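The Plates

When Aunt Margit died she left the house in Zutthorpe to the church, the car to a man none of us had met, and the plates to be divided fairly between Fanni and me. She was specific about "fairly." She was less specific about why two grown women would want plastic children's plates.

"They were for the summer cousins," Fanni said. "You cried if you didn't get a purple one."

"I cried once."

"You cried in February, too. There weren't even any cousins."

Emilian Cârstea, who handled the will and charged by the hour, suggested we flip a coin. Fanni said a coin was how you ended up with a war. She had driven 50 miles with a list, and the list had headings. Under "Lavender" she had written her own name and underlined it.

So on 6th July we laid the matter out on something clean and white, the way they do with evidence.

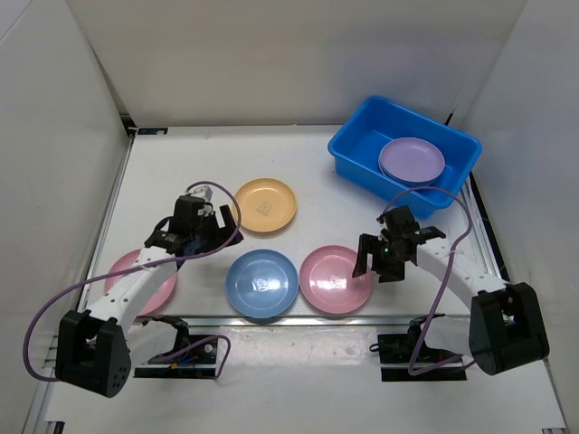 The lavender plates in their blue tub, with four others still in dispute.

I had forgotten how many lavender ones there were. A stack of them, and we had spent our entire childhood behaving as if there were one.

"You can have half," I said.

"I don't want half. I want you to admit you always got first pick."

"I was older."

"By 11 months."

I said that 11 months was a long time when you were small. Fanni wrote something under a new heading. I asked what the heading was and she turned the paper over.

Emilian looked at his watch and asked whether either of us might feel strongly about the pink. I had not planned to. I had come for a quick signature and possibly lunch. But then I saw the bear, sitting there in the middle of all those rings with his round ears, and I was six years old, eating peas in a circle around him so he would have a fence.

"The pink one's mine," I said.

"It is not. That's Bear Plate. Bear Plate was for whoever was sick."

"I was sick constantly."

"You were faking constantly."

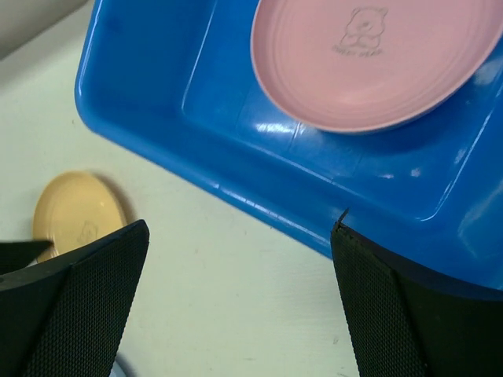
Bear Plate, claimed by both parties. The yellow one was not contested.

We each made a statement. Mine covered the chicken pox. Hers covered the chicken pox as well, since she had caught it from me, and she felt this gave her a stronger case. Emilian said that in 13 years of practice he had never once billed for a bear, and he wanted us to know he was going to.

"What about the yellow?" he asked.

We looked at the yellow plate. Neither of us could remember anyone eating from it.

"You take it," Fanni told him.

He said he couldn't possibly accept a gift from clients. Then he asked if it was safe in the microwave.

In the end I got the lavender, all of it, and Fanni got the bear from September through May. I have him for the summers. It's in writing. She is supposed to hand him over at the gas station in Gromgate, and she has already called to say she may be coming down with something.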